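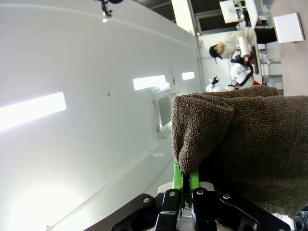 Questions we get about the towel project

The Trolbridge robotics club has been trying to get a robot arm to fold towels for most of a school year. Parents, new members and people who saw the poster in the hallway keep asking the same things, so the answers are collected on this page. I was asked to write it because I complain the most. If you want the cheerful version, read the poster.

Does it work?

Sometimes. Picking up a towel works fairly well. Folding one in half works if the towel starts out more or less flat. Starting from a heap, which is how towels come out of a dryer, we are a long way off. Anyone who tells you the project is "nearly done" has been telling people that since August.

Why towels?

They were supposed to be the easy case. A towel is a rectangle with no sleeves and no buttons. The trouble is that once it is bunched up, the rectangle is gone and the software has to guess where a corner might be. Terry cloth adds its own problem: the loops throw small shadows, and our first edge finder took a lot of them for edges. We argued about switching to dish cloths and lost the vote.

What does the gripper do when it picks one up?

It closes two fingers on a fold of the cloth and pinches. The green pads on the inside of the fingers are there for grip. We want a fold and not a flat patch of fabric, so the arm has to come down at a spot where the cloth already stands up a little. Most of our failures happen right there. The fingers close on nothing, or on so much cloth that the whole towel comes up in a lump and no corner is free.

Who drives the arm?

Members do, for now. They guide it through the motion and we record what happens, and a program is trained on the recordings. I have doubts about this. The program picks up our bad habits along with the good ones. One member always approached from the left, and for weeks the arm did too, even when the only good fold was on the right.

How many recordings do you have?

Over 480, and I would throw out a good part of them. In the early ones we smoothed the towel by hand between tries, so the arm learned to expect a tidy towel. The people who made those recordings disagree with me, and you are welcome to hear their side at any meeting.

The poster says 200 folds. Is that true?

There were 200 attempts in the run the poster refers to. The word "attempts" was on the draft and fell off somewhere. We counted a fold as good if two edges ended up close together, and we never agreed on what "close" meant before we started. I would not quote the number.

What are Anik and Casado?

Two versions of our control program. Anik is the older one. It follows fixed rules, it is slow, and when it fails you can find out why. Casado is the trained one. It looks much better in a demo and I can't tell you why it does anything. Some of us want to drop Anik completely. I think we should keep it until Casado beats it on towels it has never been shown, and that test has been postponed twice.

What about Clokico?

Clokico is the club's scheduling page, where you book time on an arm. It has nothing to do with the towels. People ask because the name is on the sign-up sheet.

Do I need to know how to program?

No. Driving the arm takes an afternoon to learn. Sorting the recordings takes patience and a willingness to mark your own work as bad, and we are short of people who will do that. If you do write code, expect to spend your first weeks reading other people's.

Is it safe?

The arms move slowly during club hours and there is a stop button at each station. Keep your hands out of the way while the fingers are closing. Tie back long hair and leave lanyards in your bag. You will be shown the stop button before you are shown anything else, and if you aren't, ask.

Will you be at the competition?

We are entered. The cloth-handling round gives each team 8 minutes and a towel chosen by the judges. We have practiced mostly on our own towels, and I have raised this at several meetings. My guess is that we will pick it up cleanly and fold it badly.

Can I come and watch?

Yes. The next open session is 24th May, after last class. Bring a towel if you can, preferably an old one in a color we don't have.

Who do I contact?

Tarek Bensaid keeps the member list and answers messages about joining. Corrections to this page come to me through him. If the correction is that I'm being unfair to Casado, please attach the test results.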